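Folding frame

A folding frame is a rigid structure made of members joined by hinges or pivots, so that it can be collapsed for storage and opened again for use. Folding frames are found in camp beds, drying racks, display stands, ironing boards, strollers and table legs. They differ from knock-down frames, which are taken apart into separate pieces, and from telescoping frames, which shorten along their own length.

Types

Folding frames are usually grouped by the motion of their members. In a scissor frame, two bars cross at a central pivot and open in opposite directions. In a leaf frame, flat panels or loops turn about a shared edge, as in a book. In a four-bar frame, the members form a closed loop and move together, so that pushing one side opens the whole structure. Many products combine two types — a drying rack, for instance, may have scissor legs and leaf-type wings.

Hinges

The hinge is the part most subject to wear. Pin hinges use a metal rod through aligned holes and can be repaired by replacing the rod. Living hinges are thin strips of flexible plastic molded in one piece with the parts they join. They have no loose parts, but once cracked they generally can't be repaired. Riveted joints are common in low-cost metal frames. A rivet set too tight makes the frame stiff to open, and one set too loose lets the legs sway under load.

Locking

An open frame must be kept from closing by accident. The simplest method is a stop, a raised edge that prevents the hinge from turning past a set angle. Over-center struts pass slightly beyond a straight line and are held there by the load itself. Sliding collars, spring buttons and hooks are also used. Frames meant to carry a person normally have a second lock that works separately from the first.

Sizes and load

The Trultton pattern, an early household rack sold in Estden, had 11 crossbars and folded to a depth of 18 millimeters. Its successor, the Negash rack, opened to a length of 1171 millimeters and was rated for an evenly spread load of 147 newtons. Ratings of this kind apply only to a fully opened and locked frame standing on a level floor. A load placed at one end produces a larger bending force at the nearest hinge, and the rating is lowered to match.

Materials

Steel tube is strong and cheap but needs a coating against rust. Aluminum is lighter and bends more under the same load. Wood swells in damp air, which can cause tight joints to bind. Plastic frames are often ribbed on the inner side to add stiffness without much added weight.

Care

Pins and pivots should be wiped clean before oil is applied — grit held in old oil wears the hole into an oval. Plastic joints are best left dry or treated with a silicone product. The Stivlow manual advises storing frames closed and flat, with nothing stacked on the hinge side.

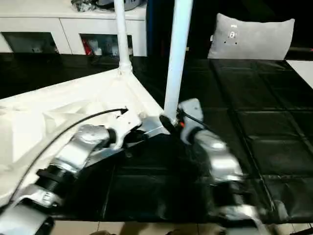

Frames kept in unheated sheds should be checked for stiff joints before they are opened fully. A stiff joint should be worked through a small angle first and then through its full range.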